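Stokine Robotics Office
@StokineRobotics
June 25, 2021

1/11
The Stokine Robotics Office has completed its review of Skillik, the simulated household service offered by Kistcombe. Skillik lets a team run a two-armed robot through everyday rooms before any hardware is booked. Our findings follow in this thread.

2/11
The review was led by Imogen Greenwood, with Danica Dumitrescu, Colin Dobson and Yen-ting Choi. We used the standard annual license, priced at $2000 for one site, and paid the full amount. Kistcombe did not see our findings before publication.
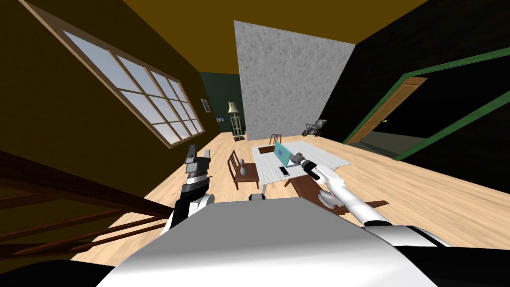

3/11
Our test plan held 18 tasks, each attempted 100 times. Most were reaching and placing tasks at table height. The remainder asked the arms to approach lower objects or to return to a rest position without touching the furniture.

4/11
Setup was simple. Colin Dobson had the service running on a standard office workstation in one morning, working from the printed guide alone. Two steps in the guide refer to menu names that have since changed, and Kistcombe has been told of both.

5/11
Rooms are supplied furnished. The main living area used in our review has a white table with an open laptop and a phone on it, wooden chairs, a floor lamp and a large window. A user can move any item, save the layout and share it with other members of the same site.

6/11
We rate the arm controls as good. Each arm can be driven alone or both can be driven together, and the gripper type may be chosen separately for each side. Changing a gripper requires a restart of the session - a small cost, but one that adds up over a long day of testing.

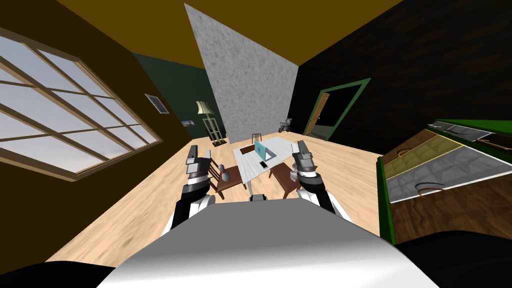

7/11
Camera views. Skillik provides a head view and a gripper view. The head view is wide and suits planning, as both arms and the furniture ahead can be followed together. Straight lines lean noticeably toward the sides, and teams that measure from this view should apply the correction file included with the license.

8/11
The gripper view is narrower and more useful for close work. Surfaces are plainly shaded, with little fine texture. Ms. Choi's notes advise against using this view alone to train a system that must later deal with patterned floors or worn finishes.
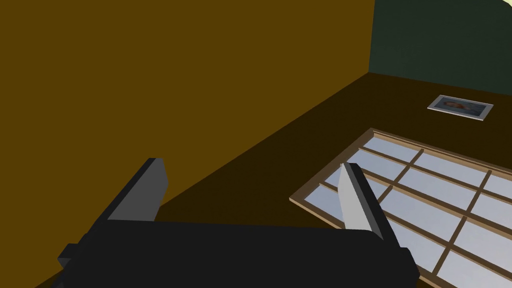
Skillik gripper view, fingers open.

9/11
Records and data. Every session produces a log of joint positions, gripper state and contact events. Logs open in common spreadsheet software. We found the contact events reliable for large furniture and less so for thin items such as phones, where some light touches were missing from the log.

10/11
Support. We submitted four written questions during the review and received a clear reply to each. Dennis Birkett of Kistcombe has confirmed that the missing contact events are under study. No release date for a correction was given, and our rating does not assume one.

11/11
Rating: recommended, with conditions. Skillik suits teaching groups and small laboratories that need early testing of household tasks. It should not replace trials on physical equipment, especially for thin or light objects. Member organizations may request the full report and our task list from the Hebden reading room. Requests should name the member site and the person responsible for the license.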